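Filed under: Home & Laundry > Cloths and Towels > Reader Reviews

Stellita grey cleaning cloth: three months of folding, scrunching and wiping

I've become a bit fussy about cloths over the years, and I blame a very good one I had in my twenties that I've been trying to replace ever since. The Stellita in plain grey is the closest I've come, so I thought it deserved a proper write-up, wrinkles and all.
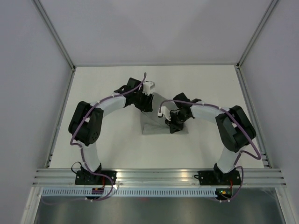 How it looks on a white table

The colour is a soft, middling grey, and I'm fond of it. I have white benchtops and a white folding table, and the trouble with a white cloth is that I lose it constantly (I once washed the floor with a pillowcase, which is another story). Grey stands out on white, so I can find it, and it doesn't shout the way my old orange ones did. It does crumple, though. Drop it in the middle of the table and it stays in a heap with all its little peaks and creases until you take hold of it and pull it out properly.

Folding it

Now, I know plenty of people don't fold their cleaning cloths and live perfectly happy lives. I fold mine. The way that works best with this one is to take it from opposite sides, give it a gentle tug to bring the creases out, and lay it down before you do anything else. If you try to fold it in the air it flops over on itself and you end up starting again. Once it's flat it behaves beautifully, halves and then halves again, and it stacks in the drawer without sliding about.

My first few folds were pretty lumpy, I'll admit. By the end of the first week I had the knack, and now I do the whole stack while the kettle boils.

How it cleans

Very well on benches and the stovetop, nicely on taps, and only so-so on windows, where it left a few bits of fluff until it had been through the wash a few times. I bought a pack of nine in September and they've all been in heavy rotation. Spills are no bother at all. It drinks up a knocked-over cup of tea in one go, and then it rinses out without holding on to the smell, even after a night in the bottom of the sink!

Washing and drying

I do mine warm with the tea towels and hang them on the line, and the colour has kept its evenness so far. The edges have gone a tiny bit wavy on two of them. The dryer makes them softer but brings out more wrinkles, so if you like them flat, the line is your friend.

Compared with the others in my drawer

I've had the Binent cloths as well, and they're thicker and lovely for the car, but they take an age to dry and they're too bulky for getting behind the taps. The Crenshaw ones are cheaper and fine for the garage. If you want one cloth for nearly everything in the kitchen, I'd go for the Stellita.

What I'd change

A hanging loop, please! I've sewn one on to three of mine with a scrap of ribbon and it has made all the difference. I'd also love to see a darker grey for the people in my house who use them on bike chains when they think I'm not looking.

I've already got another pack sitting in the cupboard for when these ones wear through.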